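3.2 Workshop build and handling layout

The second pair of hand-held grippers was assembled in the shared workshop at Plernstead, where the Drurnotau build shares floor space with other users. The housings follow the Neltis shell drawings without change. Each gripper is carried by a handle and is tracked by means of square fiducial markers fixed to the body, so that its pose can be recovered from any camera with a clear view of at least one marked face. The markers were printed on matt stock, as glossy prints failed under the tube lighting in an earlier trial.

Two views are used in the analysis: one from a camera on the gripper, and one from a camera worn at head height. The gripper view covers the jaw opening and the space beyond it, and also takes in much of the room at a wide angle.

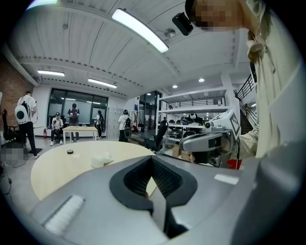 Figure 3(a). View from the left gripper. The other gripper, with its marker cube, is held above the round table.

The lens distortion is strong near the rim of the image, and straight ceiling beams are rendered as curves. Calibration followed the method of Vukadinović, using 38 board positions for each lens. Corners lying within 90 pixels of the rim were discarded. No attempt was made to correct for ceiling lights in the upper part of the view; exposure was left on automatic.

The head view was used to check the layout of the work area and the position of both tools relative to the table. A round table was chosen so that the operator could approach it from any side without moving the cables. Large ceramic items were included in the object set to test the grip on smooth, curved surfaces, for which the small parts used in October were of little value.
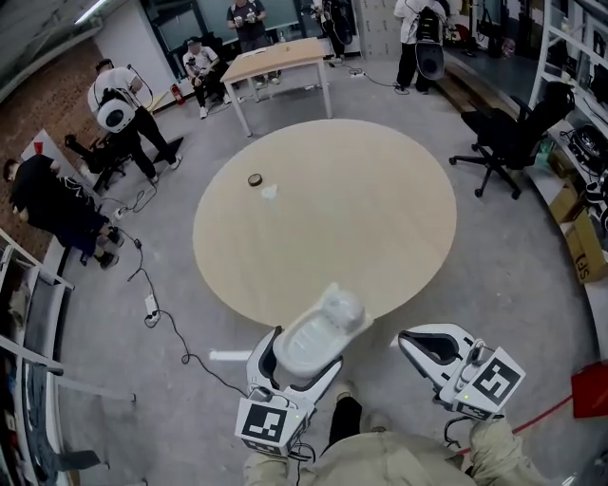 Figure 3(b). Head view of the work area. A ceramic squat toilet pan is held against the near edge of the table; the right gripper is open.

Cable routing remains the weakest part of the build. Power is taken from strips on the floor, and the longer leads cross the space in which people walk. The strain relief at each handle was therefore doubled, and connectors were retested after every 200 closing cycles. Of the connectors fitted, 2 were replaced.

The inner faces of the jaws are ribbed. Smooth pads were easier to make but slipped on glazed surfaces at the closing force available from the hand lever.

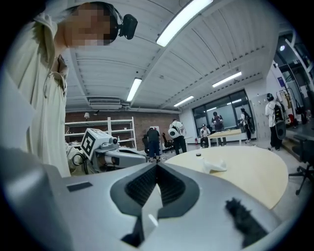 Figure 3(c). Gripper view showing the ribbed inner pads of the jaw, with the second unit and its marker cube beyond.

Marker loss was most frequent when one tool passed behind the operator's sleeve. Placing markers on several faces of a cube reduced the length of these gaps, at the cost of a taller body. Remaining gaps were filled by interpolation, as set out in Section 3.3.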